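Home | Notebook | Methods | Stock list | Log in
3 min read

17 March 2026 – glue line tests, second batch

Hide glue made up from the Flusska granules, soaked overnight in cold water, then held in the pot at 60 °C. First batch went stringy. Suspect the thermostat, which Till had moved for the wax job and not put back. Checked against the glass thermometer before starting and again at noon, no drift worth correcting.

Samples are beech on beech, lap joints, faces planed and left unsanded. Ilse wants a sanded set as well. Agreed, but in a separate batch so the clamp time stays the same within each one.

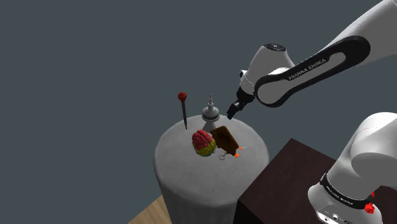

Wood Joints and Adhesives Group, Ivis workshop

Clamps off after 4 hours. Squeeze-out was even along the long edges and thin at the corners. Two laps had slid in the clamp and go in the reject box, marked S. Next time a pin through the waste end before the pressure goes on.

Load setting on the tester is 2000 N full scale. Araceli ran it at the lower range last June and the trace clipped, so those numbers should not be compared with these. I have struck them out in the old book.
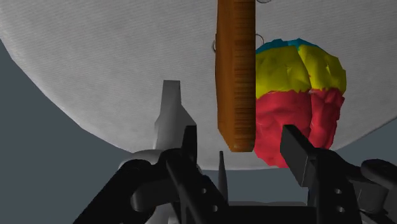
The open time is the weak point. With the room at 18 °C the glue skins before the second face is down, and warming the parts first helps more than thinning the glue. Leonie suggests urea to slow the gel. Not tried yet – need to know what it does to strength after a damp week.

Failure so far is mostly in the wood, with some glue showing near the lap ends. Photos of broken faces to go in the binder, grain direction penciled on the back.

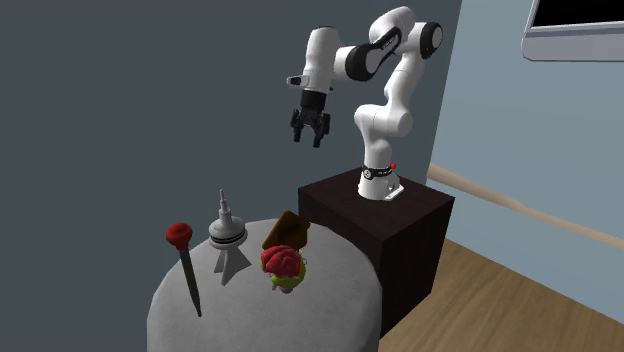

To do: order 3 more bar clamps from Biltomus, same jaw depth as the old ones. Ask Hartmut for the humidity cabinet. Label the pot lid.

Shares 4 | Comments 0
Previous entry | Next entry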